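October 2025, evening

All day with the two grippers again. In the morning I mounted the Nikach, the suction one, and Sidra Afridi sat at the controller and wrote the results in her notebook. We gave it 40 tries. It likes the apple and does not like cloth at all, which I expected already in August, but Merle Pryor wanted a number and now he has one: 26 good picks.

After lunch we changed to the finger gripper from McAlister. The changing took longer than the test. One screw was too tight and I was afraid to damage the head of it, so I went to borrow a better key from the Gurkness people downstairs. They were kind, but they wanted to talk about their own cameras for a long time.

With the fingers we got 33 from 40. I am pleased, but I must be careful with this, because the objects did not lie in the same places as in the morning. Sidra thinks we should place them by a printed plan. She is right, and I should have thought of it before the first try.

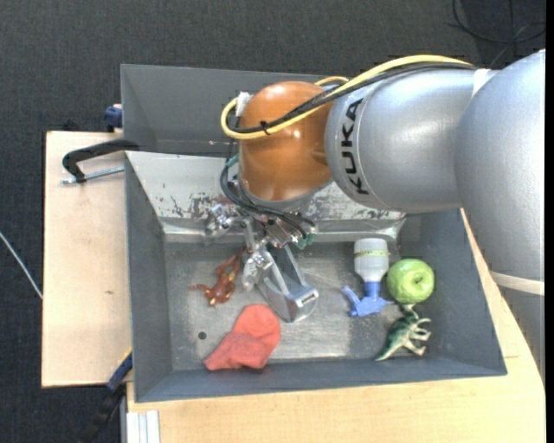
Finger gripper down in the bin, next to the red cloth.

The hoses worry me a little. They turn around the wrist in a big curve, and I would like them shorter - Merle says leave them until the Arkarent controller comes, then we must do everything again anyway.

I was home late and ate only soup. Tomorrow I will make the plan on paper, six positions for the beginning, and ask Sidra to check it. I must also bring back the key.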